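Kokdale Bolis Swing Trainer, three weeks in
Posted Sep 16, 2022 by Cameron McKinnon

The pitch for the Bolis is that it clips to the knob of your bat, reads your swing, and tells you why you keep rolling over on outside fastballs. I coach a 14U travel team and I've been sold that promise before. The club paid for this one, so my wallet isn't hurt, but I still wanted to know whether it belongs in the bag.

Setup took most of an evening. The app wants a bat length, a bat weight, your height and an email address before it will talk to the sensor, and the first pairing failed until I closed everything else on my phone. The manual gives no help with that. The rubber sleeve is snug enough that Kvido Lukáč, my assistant, had to use pliers to get it off a thicker knob, which left a nick in it. 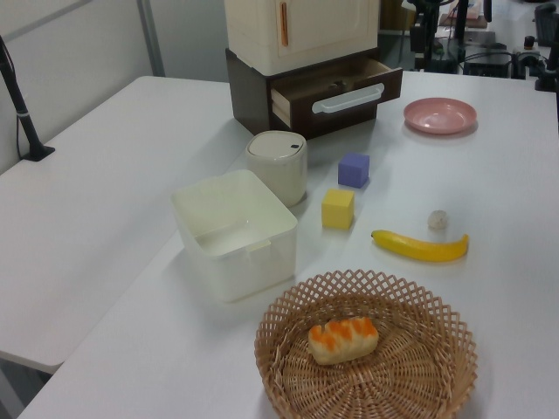 Cabinet, drawer open, with a canister and a pink plate.

As for the numbers, bat speed seems steady from swing to swing. I logged 424 tee swings from four hitters and the readings moved the way I'd expect when kids got tired. Attack angle is another story. Two swings that looked the same to me and to Kvido came back far enough apart that I'd be nervous showing them to a parent. Check swings get counted as full swings too, and they drag the averages down unless you go in and delete them one at a time.

Then there's the coaching advice. After each session you get a tip. Mine were "stay through the ball" and "use your lower half," over and over, for a shortstop who hits everything on a line and a first baseman who can't stop popping up. I could have told them that for free, and it would have been wrong for one of them.

Battery life is fine. The box says 14 hours and I have no complaint there. The charging cradle is light and slides around.

Would I buy it? For one player who hits alone a lot and likes a chart, maybe, if it goes on sale. For a team, no. Swapping profiles between hitters takes four taps and a wait, and in a cage rental you're paying for that wait. I'm going back to a tee, a bucket and a phone on a tripod until they fix the profile screen.

Rating: two and a half out of five.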